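4. Sending us your insert artwork

Read this before you book. Most late inserts are late because of something on this page.

Applies to: loose inserts and wrap covers in the Mutside Mailer, Gestholm and Lodhi rounds. Not for on-page ads, see section 3.

4.1 Before you start

You need:
Your booking code (starts with MM, in the confirmation email)
A Clukby login. One per business, not one per person
Final artwork, print-ready. We don't do design work at this stage

No code? Stop. Email Ghazala Afridi on the bookings desk first. Files without a code sit in a holding folder and nobody opens them.

4.2 Setting up the file

1. Page size A5, portrait. Landscape is OK for wrap covers only.
2. Bleed on all four sides. Keep phone numbers and prices well inside the trim.
3. Color mode CMYK. RGB files get converted automaticaly and the reds go dull – your call, but no reprints for it.
4. Embed fonts or outline them. Outlining is safer.
5. Images at 200 dpi or better at final size. Logos pulled off a website nearly always fail.
6. Export as one PDF. Two-sided insert = two pages, front first.

Note: black text should be 100% K only. Four-color black on small type goes fuzzy on this stock.

Caution: do not add crop marks by hand. The system adds its own, and doubled marks bounce the file.

4.3 Naming

Booking code, then round, then version. Example: MM710_Lodhi_v1.pdf

No spaces. No "final". No "final FINAL".

4.4 Uploading

1. Log in to Clukby and pick Inserts from the left menu.
2. Enter the booking code. Check the business name that comes up is yours.
3. Choose the round. If you booked both, upload twice, even if the artwork is the same.
4. Drop the PDF in the box. Wait for the green bar. Don't refresh.
5. Fill in the offer end date. Leave blank if there isn't one.
6. Press Submit, then Confirm. Submit on its own only saves a draft.

You get an email with a job number. Not there after 11 minutes? Check junk, then check you pressed Confirm.

4.5 Proofs

Proof comes back as a low-res PDF. Colors on screen are a guide only.

1. Open it on a computer, not a phone.
2. Read every price and date out loud. Sounds silly, works.
3. Press Approve or Change.
4. If Change, upload a new version with the next number – v2, v3 and so on. Don't reuse v1.

First two rounds of changes are free. After that it's a fee per round, see the rate card.

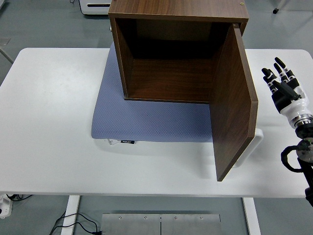 Caution: once approved, the job goes in the print queue and we can't pull it. Wrong price on an approved proof is the advertiser's problem. Sorry.

4.6 Deadlines

Artwork closes 7 working days before the drop date. For the first September round that means everything in and confirmed by 31 August 2023. Late files roll to the next round if theres space.

4.7 If it bounces

"Size mismatch" – page isn't A5 or the bleed is missing. Re-export.
"Font error" – go back to 4.2, step 4.
"Code not found" – zero typed as letter O, usually.
"Duplicate" – same file name as an earlier upload. Change the version number.

Anything else, send the job number and a screenshot of the message to Shoaib Niazi in prepress. Don't send the artwork by email, the mailbox rejects big attachments.

Next: section 5, Choosing your delivery zones.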